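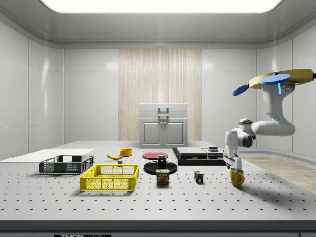 Drilthorpe Public Library
Minutes of the Board of Trustees
17/03/2024

The meeting was called to order by the Chair, Yuk-lan Huang. A quorum was present.

Minutes of the previous meeting
Approved as circulated.

Branch hours
The Board reviewed the request to keep the Vitale Street branch open until 8 p.m. during the school term. Members noted that evening bus service ends before closing. The Director was asked to contact the transit office and report back. No vote was taken.

Roof repair
Two bids were received. The Herkik bid did not include removal of the old gutters. Motion to accept the Oninel bid, with work to be finished by the end of June. Motion carried, seven in favor, none opposed.

Book budget
Motion to move $2,274 from the periodicals line to large-print titles. Carried. One member asked that the local newspaper subscription be kept, and the Director confirmed that it will be.

Public comment
A resident of Vitale Street asked that the book return be emptied on holidays. Referred to staff.

The meeting was adjourned at 8:04 p.m.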